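**Internal rules for bin picking cells with a six-axis arm – what should be written down?**

Posted by Puvum

Our department is preparing a written work instruction for a small bin picking cell. The arm reaches into an open bin on a tabletop and picks mixed household objects. At present the operators follow habits passed on by word of mouth, and our safety office has asked for a document before December. The risk assessment from the integrator covers the arm itself. It says very little about the bin, the table or the cables on the wrist.

Which points should such an instruction contain, and how often should each be checked?

**Drudside**

The instruction should be kept separate from the risk assessment and should refer to it by number. Our own runs to 2 pages and is posted at the cell. The main points are as follows.

- The bin is fixed to the table before power is applied to the arm. Clamps are acceptable, provided that their handles are included in the collision model.
- The bin position is marked on the table with tape, and the marks are renewed when they lift.
- Cables along the wrist are inspected at the start of each shift, with the arm stopped. Loops must be long enough for full rotation of the last joint and short enough that they do not catch on the bin wall.
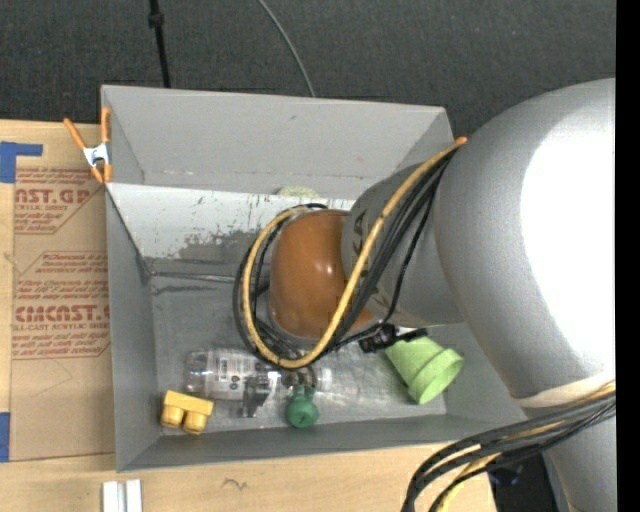

- Objects are loaded by hand only when the arm is in its home position and the enable switch has been released.
- Worn or peeling surfaces inside the bin are recorded. They affect both grasping and the depth readings.
- Sheet stock, tools and spare parts are stored away from the reach of the arm.

We repeat the full check every 40 operating hours. Cable ties are replaced at 2000 hours whether or not they show wear. These are local values and should not be copied without review.

**Parri**

Just use the checklist that came with the arm. It worked for us.

**Ralteck**

The previous reply should be treated with caution. A manufacturer's checklist does not cover the gripper or anything else added by the user, and our auditor rejected it on that ground under finding 3044.

I would add one item to the list from Drudside – a named limit on speed while the gripper is below the rim of the bin. The limit should be set in the controller and protected by password. A line in the instruction alone is not sufficient.

Last edited October 19, 2022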